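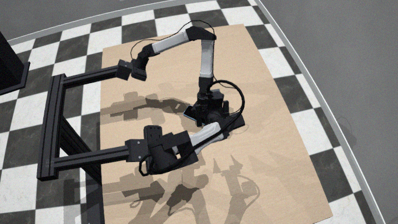
Duluth, Minnesota - April

Singers wanted for the Voyle Community Chorus, all voices, summer season

We're putting together a new chorus for the summer and we'd love to hear from you! Voyle started as a handful of neighbors singing rounds in a church basement, and over the winter it grew into a group of 57 regulars with a real piano and a real repertoire. Now we have room for 70, so there are places open in every section (tenors, we would be especially happy to meet you).

You don't need to read music. Plenty of our altos learn by ear from the practice tracks, and the basses have a long tradition of standing next to someone who knows the part and leaning in. What we do ask is that you come most weeks and spend a little time with your music at home. Anyone 16 or over is welcome, and if you're under 18 we'll need a parent's signature on the form.

Rehearsals run from 6:30 to 8:30 in the evening, with a tea break halfway through that tends to go long. We meet in the upstairs hall on the east side of the building. There's an elevator by the parking lot door, and large-print scores are ready for anyone who wants them - just tell us when you sign up.

The program this summer is a fun one. We're singing a set of Welsh hymns and folk songs picked by our director, Caradog Jarman, who grew up with most of them and will happily teach you how to say the words. There are also two spirituals, a sea song arranged for four parts, and a brand-new piece called Flonine, written for us by one of our own sopranos. It has a clapping section in the middle that is a joy once you get it and a complete mess until then.

We'll give two concerts at the end of the season, one indoors and one down by the lake if the weather plays along. The indoor hall seats 164 and we would dearly like to fill it, so bring your family!

The season fee is $30, which covers your scores and the tea. If that's hard to manage, write "fee waived" on the form and leave it there, no questions.

There is no audition. At your first rehearsal Caradog will listen to you sing a few scales, on your own or with a friend, to work out which section suits your voice. It takes five minutes and he's very kind about it.

Sign-up forms are at the front desk, or you can simply turn up at 6:15 on any rehearsal night and fill one in. Bring a pencil and a water bottle.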